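The Long, Slow Business of Owning Too Many Stamps

Every collector has a number. Mine is 1,788, and it refers to the stamps I own that have never been put in an album. They live in glassine envelopes, in old chocolate boxes, and in one case inside a paperback about Portuguese cooking, where I put them for safety nine years ago and found them when I wanted to make a fish stew.

I am told this is normal. At the Sauerland bourse in October I asked the man at the next table how large his own backlog was, and he looked at me the way people look at a dentist.

The hobby likes to present itself as a matter of patience and good lighting. You sit down of an evening, tweezers in hand, and the world goes quiet. This does happen. It happens for twenty minutes, and then you discover that what you took for a common definitive in dull green might be the other dull green, the one with the watermark sideways, and you are up until one in the morning with a dish of fluid and a headache.

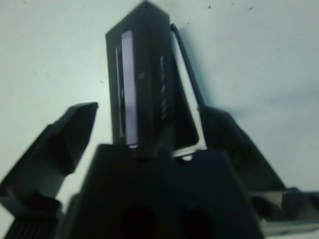 A plain, pale surface and even light.

My own trouble began with a job lot. I had gone to the Praltasel auction to bid on a single cover, a nice clean one with a railroad cancel, and was beaten on it in the first ten seconds. Losing does something to a person. Four lots later I was the owner of a carton described in the catalog as "World, mixed, some faults, viewing recommended." I had not viewed it. It weighed as much as a small dog.

There is a theory, popular among people who sell cartons, that every one of them has something good at the bottom. The bottom of mine had a layer of hinges. Above that were 600 copies of the same Hungarian airmail, soaked off paper by somebody with a strong work ethic and no plan. I have since tried to trade them, give them away, and use them to teach my niece about perforations. She asked if they came with stickers.

What the carton did have, halfway down, was a stockbook of Rikevau revenue stamps, and that was the end of my free time.

A word about revenues, for anyone who has kept clear of them. They are the stamps that went on contracts, matchboxes, playing cards and bottles of patent medicine to show that the tax had been paid. For a century, serious philatelists regarded them as something you might step in. Catalogs left them out. Exhibitions put them in a side room near the coffee. As a result they are cheap, badly documented and wildly good to look at, and the few people who know anything about them are so pleased to be asked that they will write you eleven pages by return mail.

Mine came to 179 stamps, most of them used, a good many with the corner torn where a clerk had been in a hurry. The only handlist I could find was a stapled booklet from the seventies which numbers the issues in the order the compiler came across them — so number 14 is forty years older than number 3, and number 22 is listed as "seen once, in a bar."

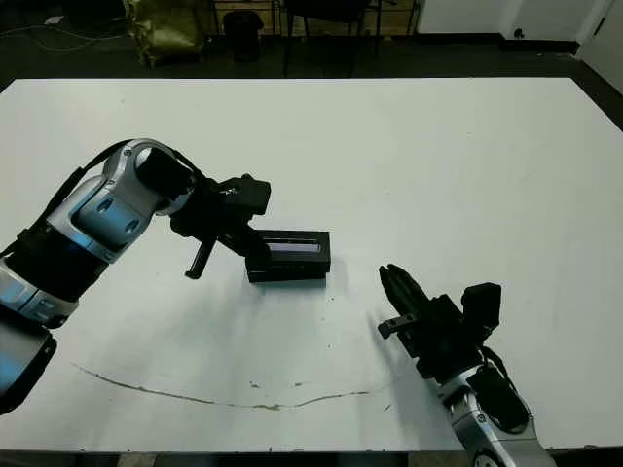 Black box on a white table, left of center.

I did what anybody would do and decided to make a better list. I bought new pages from Skukico, the expensive ones with the cream border, and ruled them up in pencil. I sorted by value, then by color, then by value again. Color is a bad way to sort anything. The booklet recognizes rose, deep rose, carmine rose, rose carmine and "rose (bright)," and I have held all five up to the window and seen pink.

The advice you get at this stage is to specialize. Narrow it down, people say, pick one value or one decade and get to know it. I took the advice and picked the small documentary stamps of the second issue, figuring there could be only so many of them. A dealer's list reached me a month later offering 838 documents bearing that very issue, stapled in bundles, from the estate of a notary who had evidently never declined a client. I wrote back the same afternoon. I am not proud of how quickly I found the envelope.

The documents are wonderful, I should say. There are leases, a dispute over a goat, and two different wills leaving the same clock to different sisters. The stamps are nearly the least of it, and I have started reading the paperwork when I should be measuring perforations. My handwritten list stands at page six. The cream borders have a ring on them from a mug.

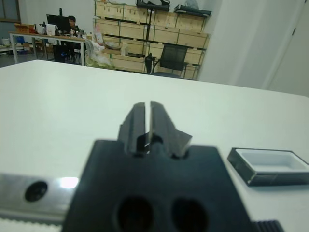 Where to start, if you must

Buy a decent pair of tongs and a perforation gauge before you buy any stamps. Go to a bourse near closing time, when dealers are looking at the boxes they will have to carry back to the car. Ask for the revenues. If the dealer says he has none, ask what is under the table.

Do not buy a carton. If you do buy one, look at the bottom first. And should you find yourself in need of a Hungarian airmail, in fair used condition, please write to me care of this magazine. I can do any quantity.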